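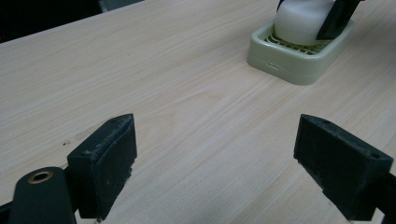
Pale tabletop, straight grain with faint cathedral swirls.

Gurneck Tabletops – README

Gurneck is a small collection of pictures and notes about table surfaces: the grain, the sheen, the scuffs, the way a plain top changes colour from one side to the other as the light falls across it. I love this stuff, and I started the set because every furniture collection I tried had hundreds of chairs and lamps and hardly a decent look at a bare table!

What's in it

The set has 302 pictures of tables in 32 rooms. Each has a short text note with the same fields:

surface – general colour and finish, in plain words (pale, mid, dark; matte, satin, gloss)
grain – straight, cathedral, mixed or none
direction – which way the lines run in the picture
light – even, patchy or strong from one side
notes – anything else worth saying

The opening picture is a lovely one for learning the grain field. Most of the lines are fine and straight and run on the diagonal, so it's tempting to write "straight" and move on, but there are soft cathedral shapes near the middle and over to the left. It goes down as "mixed". The finish is "matte" (slightly – there's a little brightness towards the middle) and the colour is "pale", even though the right side looks cooler and greyer. We note the table as a whole and put the shift in the notes field.

How the notes were made

Trinity Kowalczyk and I wrote them all by hand, then swapped and checked each other's. We disagreed on finish far more than on grain. Seven of the pictures still have two finish values, and I've left both in with a slash between them. If you need one value, take the first.

Rooms are listed by nickname. Zokero and Nadatel are the two big shared workrooms, and Butt is the long narrow one with the worst lighting of the lot. Please don't read anything into the names.

Known problems

Colour isn't corrected, so don't use the set to match paint or stain. Laminate and real veneer aren't separated, as we couldn't always tell. Dark tables are thin on the ground, and I'd be delighted to get more.

Changes

2026-09-02 – grain field split from direction, spelling tidied, Butt notes redone
April – first version, around 200 pictures

This site uses cookies to remember your settings. Accept all | Manage choices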